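3.2 Basin and counter use in shared bathrooms

The household survey covered 33 apartments in the Iddale district, visited in October. Residents were asked where they kept small daily items and how often the counter was cleared for cleaning. In 12 apartments the bathroom was shared by people who weren't related to each other, and these homes reported the most disputes over space. Most disputes concerned the area behind the basin — the part hardest to wipe and the first to fill up.

Following Fakhoury, we treat the counter as a storage surface in its own right. Items left out overnight were recorded as stored; items put away by the evening were recorded as in use. The 224 diary entries were then coded by 2 readers, who worked separately and settled differences by discussion.

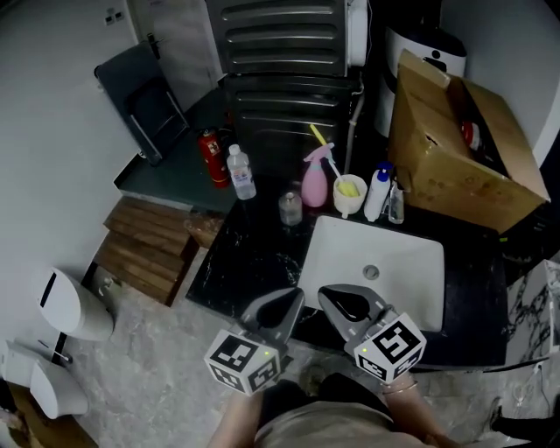
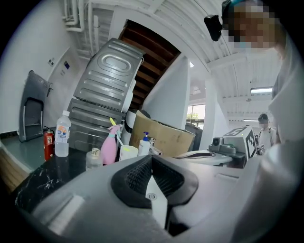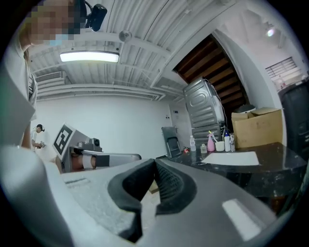
Figure 4. A bathroom with a rectangular basin set in a black marble counter (first view), with two wider views of the same place.

Deirdre Brophy, in a written response to an earlier draft, objected that the overnight rule favors people who work late, whose items may still be in use at midnight. We accept the point in part. Entries from late-shift residents were coded again using the time each person went to bed, and the ranking of apartments did not change.

Cleaning habits followed a different pattern. Residents of the Ummont building cleared the whole counter before wiping it, while those in the Ekier building wiped between items and moved only what was in the way. Building age did not explain the difference, and written house rules were found in both buildings.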